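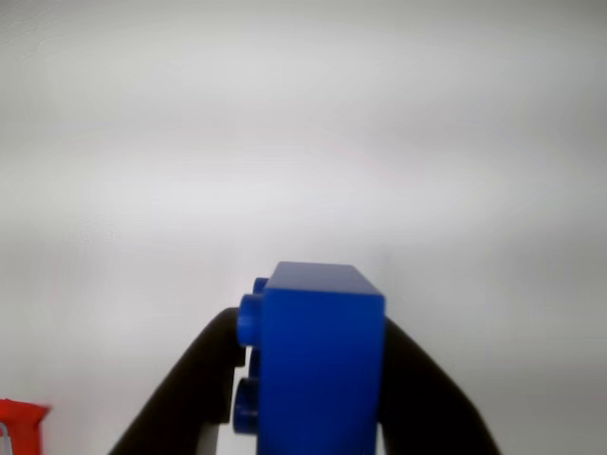 Klemmbausteine reinigen und sortieren

Gebrauchte Steine vom Flohmarkt sind meist staubig und manchmal klebrig. Für eine Kiste mit gemischten Teilen reicht ein Nachmittag, das Trocknen kommt noch dazu.

Vor dem Waschen
Aufkleber, Gummireifen, Figuren mit Aufdruck und alles mit Elektrik aussortieren. Zusammengesteckte Steine trennen, sonst bleibt Wasser dazwischen stehen. Festsitzende flache Platten löst man mit einem Steintrenner, nicht mit dem Messer und nicht mit den Zähnen.

Waschen
Handwarmes Wasser in eine Schüssel geben, höchstens 40 Grad, dazu ein Spritzer Spülmittel. Nicht mehr als 200 Steine auf einmal einweichen. Nach einer halben Stunde mit der Hand durchrühren. Schmutz zwischen den Noppen geht mit einer weichen Zahnbürste ab, für die Hohlräume auf der Unterseite nimmt man ein Wattestäbchen. Zweimal klar nachspülen. Die Spülmaschine ist ungeeignet, bei hohen Temperaturen verziehen sich die Steine.

Trocknen
Auf einem Handtuch ausbreiten, mit der offenen Seite nach unten, und nach ein paar Stunden wenden. Heizung und Föhn meiden. Erst wegräumen, wenn auch innen keine Tropfen mehr sitzen.

Sortieren
Nach Form sortieren, Farbe ist zweitrangig. Einen blauen Stein findet man zwischen andersfarbigen schnell, ein kleines Sonderteil in einer Kiste voll Blau dagegen kaum. Bei uns genügen 8 flache Schubladen. Haf Phillips hat ihre Sammlung in Gläsern, das geht auch, braucht aber mehr Regal.

Tipp von Yavuz Aksoy: Kleinteile im Wäschenetz waschen, dann verschwindet nichts im Abfluss.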